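Automation on the demo floor — what changed for you?

Workplace Talk > Robots and Automation
Started February 26, 2022

trestis_bench wrote:
Hi all, longtime reader, and I finally have something to post! I work for a small outfit called Jovholm, on the team that teaches picking arms to handle ordinary things. I used to be on the packing line at our Nyanda building, and when the arms came in January, 3 of us were asked to move over to what they call demonstration work. You wear the gloves, you hold the gripper, you pick things up and put them down, and the recordings go off to train the machine.

I was nervous, I'll admit. I'd been packing for 7 years and I was good at it, and it felt strange to be handing all that over. But I've come to like it more than I expected. It's slower, you talk to people, and you start noticing how you pick up a flower stem compared with a can of chips (very differently, as my wrists will tell you).

Some views from the grippers, so you know the kind of work I mean:
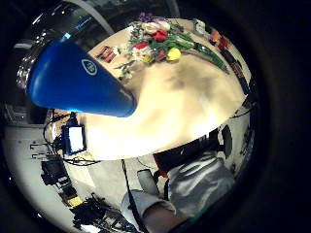
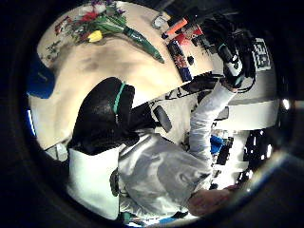
Flowers again in the last one, flowers too in the one before it.

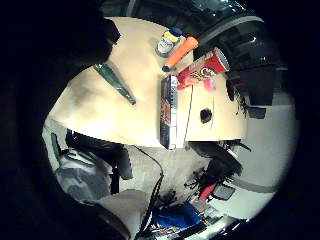
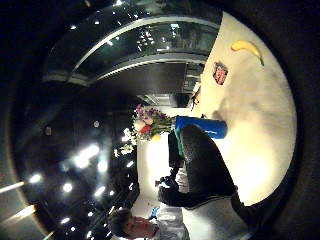

What I'd love to hear is how it went at other places. Did your hours change? Did the pay follow the new title? Ours did, a little, but only after we asked twice, and the second time we asked as a group.

nightshift_mo wrote:
Welcome, and thanks for such a friendly post. I'm going to be the grump, though. We had the same thing at my warehouse with a system called Trodus, and the demonstration jobs lasted until the machine was good enough. Then it was "thank you very much" and back to the line, except the line had fewer spots on it. Get something in writing about what comes after.

trestis_bench wrote:
That's fair, and I won't pretend it hasn't kept me up. We have a letter that says we can go back to our old grade, but it doesn't say for how long. I'll ask.

softlanding wrote:
I don't quite agree with nightshift_mo — at our place the people who did the demonstrations ended up running the cells, and they're the ones everybody calls when an arm drops things. They know why it grabs the way it does. But it took a decent manager to see that, so maybe we were lucky.

Can I ask about quotas? Ours started at 100 pickups a shift and crept up until folks were rushing, and I can't see how rushed hands teach a machine anything worth knowing.

trestis_bench wrote:
No quota per person so far, only a goal of 2000 good recordings for the team, and I hope it stays that way! The hard part for me is the sameness. On the line you were at least racing the truck. Now I might move one bouquet all morning, and by lunch my shoulders are up around my ears.

nightshift_mo wrote:
Ask for rotation before somebody gets hurt. We got ours, half a shift on the grippers and half checking recordings, and it was the one change I'd fight for again.

softlanding wrote:
Seconding rotation. And stretch your forearms, even if you feel silly doing it in front of the engineers.

trestis_bench wrote:
Taking both of those to my lead, along with the question about the letter. Will post again when I hear back.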